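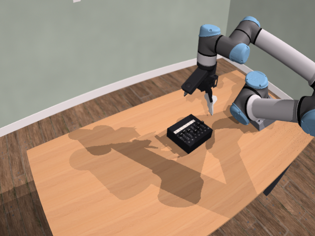
Projetos de alunos › Bebidas e Fermentação

Shrub de maracujá sem álcool: relatório do nosso projeto

Vou começar logo pela confissão: eu nunca tinha bebido um shrub antes deste semestre. Achava que era coisa de bar caro, daqueles com cardápio sem preço. Aí a Maricruz Medrano (minha dupla na disciplina) levou uma garrafinha para a aula, misturou com água com gás num copo de plástico e eu fiquei parado, tentando entender como vinagre podia ser tão gostoso. Foi ali que o tema do projeto se decidiu, uns dez segundos depois do primeiro gole!

Para quem nunca ouviu falar, shrub é um xarope de fruta, açúcar e vinagre. Você dilui em água com gás, em chá gelado, em tônica, no que quiser, e sai uma bebida azedinha, com um final meio picante na garganta. A ideia é velha, vem do tempo em que se guardava fruta em vinagre para ela não estragar. A gente queria uma versão com maracujá que funcionasse como coquetel sem álcool de verdade, com corpo e com graça, porque eu não aguento mais pedir "algo sem álcool" e receber suco com guarda-chuvinha.

A receita base

Partimos da proporção clássica, partes iguais de fruta, açúcar e vinagre em peso. Com morango isso dá certo. Com maracujá foi um desastre (o maracujá já é ácido demais sozinho, eu devia ter pensado nisso). A primeira leva ficou tão agressiva que a professora Hui-mei Chiang provou meia colher, fechou um olho e anotou alguma coisa no caderno sem dizer nada. Até hoje não sei o que ela escreveu.

Na segunda tentativa cortamos o vinagre pela metade e trocamos o de álcool pelo de maçã. Melhorou muito! Mas aí apareceu outro problema: ficou com gosto de calda de sorvete, doce e sem relevo. A Maricruz sugeriu gengibre ralado e uma pitada de sal. O sal foi ideia brilhante, eu admito, embora tenha resmungado na hora.

A fórmula final, para uma garrafa, ficou assim:

500 g de polpa de maracujá com as sementes
400 g de açúcar demerara
200 ml de vinagre de maçã
um pedaço de gengibre do tamanho de um polegar, ralado
uma pitada de sal

Mistura-se a polpa com o açúcar e o gengibre num pote de vidro bem limpo e deixa-se na geladeira de um dia para o outro. Depois coa, junta o vinagre e o sal, agita e guarda de novo. O xarope ganha muito com o descanso. Com 3 dias o vinagre ainda grita, com 7 ele já conversa com a fruta, e com 14 fica redondo, quase com cara de vinho branco. O meu preferido foi o de sete. A Maricruz defende o de catorze e não vai mudar de opinião, já tentei.

Os testes de degustação

Em março levamos as garrafas para o Dullstead, o café em frente ao campus, que deixou a gente ocupar uma mesa no fim da tarde. Servimos o shrub de três jeitos: com água com gás, com tônica e com chá preto gelado. Cada pessoa provava os três e dizia qual pediria de novo, e também o que mudaria.

A água com gás ganhou com folga. A tônica dividiu a mesa — quem gosta de amargor adorou, o resto fez careta. O chá preto, que era a minha aposta pessoal, foi um fiasco, porque o tanino e o vinagre juntos deixam a boca seca feito algodão. Uma moça escreveu na ficha "parece que lambi um saquinho". Guardei a ficha.

Um comentário que se repetiu foi sobre as sementes. Tem gente que acha lindo ver uma ou outra boiando no copo, tem gente que se engasga. Passamos a coar tudo e a pôr meia colher de polpa fresca por cima só para quem pede.

Custos

Essa parte eu escrevi reclamando. Comprar maracujá fora de época é pedir para sofrer, e a primeira lista de compras quase acabou com o nosso orçamento. O que salvou foi a polpa congelada da Molis, que tem menos perfume que a fruta fresca mas não varia tanto de um lote para o outro. Se fosse para produzir em quantidade maior (calculamos até 2000 garrafas por safra, só como exercício), eu faria metade polpa congelada e metade fruta fresca.

O que eu faria diferente

Usaria garrafas menores desde o começo. Teria medido o pH em todas as levas e não só nas duas últimas, falha nossa, e que a professora apontou com toda razão. E queria ter testado pimenta-rosa, que ficou comprada e fechada no armário da Maricruz.

O próximo sabor já está escolhido: abacaxi com hortelã. A polpa descansa na geladeira desde ontem à noite e eu já abri o pote duas vezes só para cheirar.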